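Teaching the peg board by hand or by remote?
Posted 5 March 2018 by hannelore_h
Print | E-mail

hannelore_h: We guided the arm by hand for the first 80 tries, and I do love how natural it feels. But my wrist gets tired, and I suspect my own wobble ends up in the lesson!

Mutua M: I'd stay with hands, friend. With the remote I can't feel the cylinder touch the foam, and I push too hard.

wycliffe: Sorry, Mutua, I disagree — go slowly, stop just over the big round hole, look, then lower. Mine at that stop:

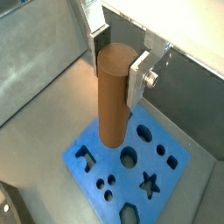
Re: Teaching the peg board
Mutua M: Fair enough, I'll try your stop tomorrow, but by hand first.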